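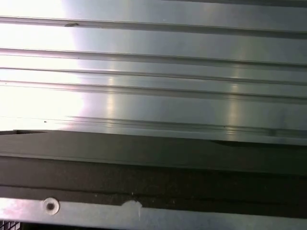

Chapter 4
Extruded Aluminum in the Workshop: What the Surface Tells You

Ask a supplier why an aluminum profile has ridges and you will usually be told that they make it stronger. Students repeat this on exams. It is partly true, and it gets used to cover a great many cases where it isn't true at all.

A ridge adds stiffness along its own length if it puts metal far enough from the middle of the section. A low lip on a thick bar adds very little. Many ridges exist to hold a nut, a seal or a sliding panel. Others are there because a customer asked for them years ago and the die was never changed. Before you accept any claim about a profile, ask for the section drawing and work out what each line is doing.

The same caution applies to finish. Catalogs like the word "brushed," and it can refer to work done after extrusion or to nothing more than the fine lines left by the die. Under a strong lamp the two can be hard to tell apart. Glare hides shallow marks, and a part that looks perfect from one side of the bench may show a nick as soon as you turn it. Inspectors who check a length from a single position are checking the lighting as much as the metal.

Dark spots deserve the same doubt. A spot on a ridge may be a burr, a chip in the edge, or a bit of dirt that will come off with a cloth. Wipe first, then look again, then run a gloved finger along the edge. Writing "damaged" on a tag before doing these things is a guess.

In the Kelville exercise at the end of this chapter, you will be given inspection sheets for 79 lengths of profile. The first inspector rejected 51 of them. You should not assume that the inspector was right, and you should not assume the opposite either. Several sheets do not say how the part was lit or whether it was cleaned, and for those the only fair answer may be that you can't tell.

4.1 Reading a profile from the end

Start with the cut end, where the shape is plain. Sketch it at full size. Mark every wall, lip and channel, and measure the thinnest wall in three places. Dies wear, and the printed figure describes the profile as it was designed. Your measurements describe the piece on the bench. If the two disagree, record both, and note which tool you used.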